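About Rurik

Rurik is a small shop that tests whether machines can do chores. Household chores, stockroom chores, the kind of thing you'd hand to a teenager on a Saturday job. We don't build robots and we don't sell them. People who are thinking of buying one, or who have built one and want a straight answer, bring it to us and we give it work to do.

Short version of what we've found so far – some chores yes, most chores not yet, a few chores sooner than we expected. Longer version below. This page gets updated when somebody has a spare hour, so parts of it are older than others.

Where we came from

We started in the back half of a unit at Anside, next to a picture framer. One bench, one borrowed arm, a lot of extension cords. The first job was for a mail-order stationery seller who wanted to know if the packing table could run overnight. Answer at the time was no. They paid us anyway and told two other people, and that was the business.

We now have the whole unit and 4 benches. Still a lot of extension cords.

What we do

Chore trials. You tell us the job, we set it up on a bench the way it really gets done, and we run it until we can tell you something useful. Towels, cutlery, putting groceries away, sorting returns, packing small orders, wiping down. We've done pet bowls. We've done a sock drawer (don't ask for the sock drawer, the report is long).

Side by side runs. Same chore, person and machine, same table. People nearly always win on speed. What clients want to know is by how much, and whether the machine can be left alone while it's slow.

Plain reports. Few pages, no marketing. What it did, what it dropped, how often someone had to walk over. If the answer is "wait a year" we write that down and send the invoice.

The desk box

If you've read anything of ours you have probably read about the desk box. It's our standard test for light packing and tidying: a small cardboard box, a brown table, and the stuff that collects on any desk. Markers, pens, tape. Open the box, put things in, close it up. Sometimes the other way round, take it all out again.

It sounds like nothing. A five year old can do it, and will do it badly but will finish. For a machine there's a surprising amount going on. Round things roll. A marker has to be picked up so you can let go of it again in a small space. Tape is an awkward width. And cardboard bends, every box a little different from the last, flaps that stay put one time and spring back the next.

We have 44 versions of the setup written down, differing in what's on the table and where it starts. No machine has got through all 44 without somebody stepping in. The best so far needed help on 5 of them, and all 5 were flaps.

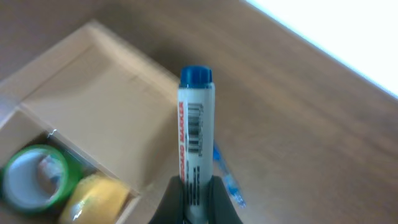
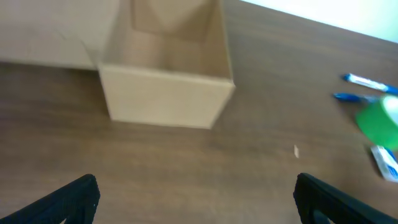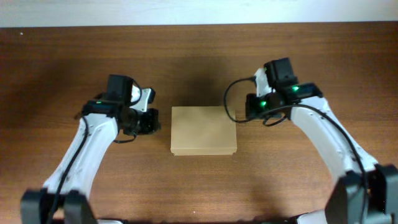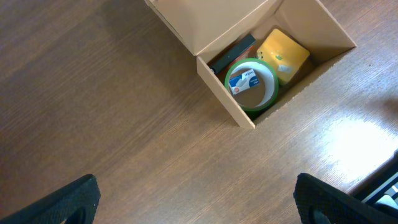 The desk box test on the brown table, with a cardboard box in every view.

What machines can do now

Picking up one thing at a time from a clear table. Good. Pens, markers, small cartons, most things with a sensible shape. A year ago we'd have said "mostly good".

Putting it in a box. Good if the box is open and hasnt moved. Less good once the box is getting full, when the thing you're adding has to go on top of or inside something else.

Opening and closing lids. Patchy. Two arms help a lot. One arm pushing at a flap on a light box mostly pushes the box down the table.

Noticing that it went wrong. Poor, still. This is the one we'd ask about first if we were buying. A person who drops a pen knows it before the pen lands. Plenty of machines will carry on and place a pen that isn't there.

Towels. Getting there. Flat folding on a cleared surface is fine, slow. Out of a heaped basket, no.

Dishes. Depends who you ask in the office. We'd let one load a rack. We wouldn't let one near the good glasses.

Anything under a bed or behind a sofa. No.

What we tell shop owners

Most of our calls are from small shops – gift wrap, craft kits, spare parts, places that pack the same handful of items all day. If that's you, look at the dull middle part of the job first. The bit between "the order is printed" and "the box is taped". That's where a pair of arms can earn something today, provided someone is in the building.

Don't plan on running it unattended. Don't plan on getting rid of anyone either. The shops where it has worked are the ones where the machine took the repetitive part and the person kept the odd orders, the breakable stuff and the phone.

Also measure your table. Really. We've had 3 trials held up by benches that were too small for two arms and a box at the same time.

What we tell households

Wait, in most cases. If you have a real need, say limited use of your hands, call us, because the answer can be different and we'd like to talk it through properly. There are single chores a machine can take on well enough to matter to somebody who can't do them at all. We do those trials at a reduced rate and we put them at the front of the line.

For everyone else a home is a harder place than a shop. Things move around. There are rugs.

Rukalik

Rukalik is our own scoring sheet. Started as a joke name on a spreadsheet and stuck. It scores a chore on whether it got finished, how many times a person had to help, what got damaged, and how the table looks afterward. No score for speed, we list the time seperately. Clients who care about speed can read it there and clients who don't aren't distracted by it.

You can have a blank copy, just email. If you use it on your own setup we'd love to see the results, good or bad. Bad ones are more useful to us.

The Fabbri room

Smaller room at the back with a sink, a counter and a run of kitchen cabinets, named after the secondhand stove we put in it. Used for kitchen chores and for anything with water. Booked up most of the time, so ask early if your trial involves dishes or mopping.

Visiting

We have an open afternoon every July. Come and watch a bench for a while, bring an object from your own desk or kitchen drawer and we'll have a go at it. Small and unbreakable please. Other times by appointment, mornings are best. Parking is behind the unit, ignore the sign that says deliveries only, that's from the previous tenants.

School groups welcome, up to one class. We can set up the desk box and let the kids run the same test by hand with kitchen tongs in each fist. Most of them get a new respect for the robot.

Working with us

No openings at the moment. We do take people on for a few weeks at a time when there's a big trial, mostly resetting tables, writing down what happened, putting the lid back on the box and taking it off again. It's patient work. If you've packed orders or run a kitchen, we're more interested in that than in whether you can code.

Getting a quote

Send us the chore in your own words and a photo of where it gets done as it looks on a normal day, please don't tidy first. Tell us what goes wrong when a person does it. We'll come back with a price and a rough idea of how long the bench will be tied up. If we think its not worth testing yet we'll say so in the first email and there's no charge for that.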